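Skevton Hearing Rooms: questions people ask us

Do I need a hearing aid if I only struggle in pubs?
Maybe not. Plenty of people with decent hearing struggle in pubs. Be wary of anyone who sells you a pair before testing you with speech in noise.
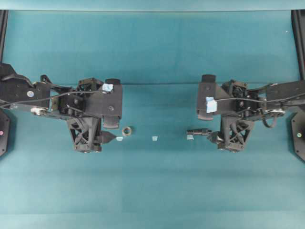 Small objects in a row on a teal tabletop.

Are online hearing tests any good?
They can hint at a problem. They don't know how cheap your headphones are or whether the telly is on. I wouldn't spend money on the strength of one.

What about ear candles?
No. I have yet to see decent evidence for them, and I have seen the burns. Malathi Achari removes wax here by suction, in appointments of 15 minutes.

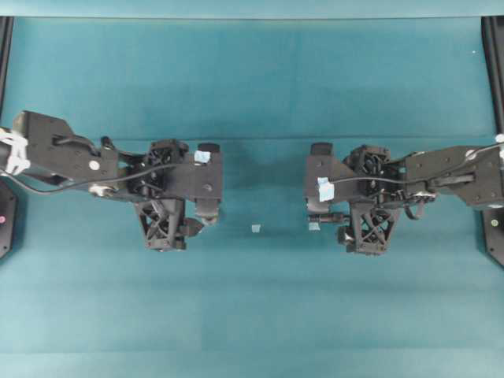 She will also send you home if there is no wax worth removing, and you won't be charged the £205 assessment fee for that visit.

Do supplements cure tinnitus?
We sell none. The adverts lean heavily on happy customers, and tinnitus often eases by itself. 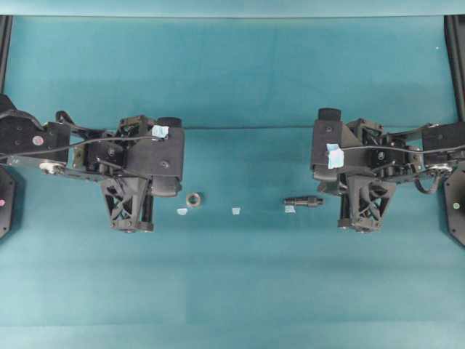

How long should I try new aids before deciding?
Give them several weeks of ordinary use, and get the refund terms in writing first. "Risk free" on a leaflet means very little.

Answers by Lovisa Grønli, audiologist. Last checked May 2026.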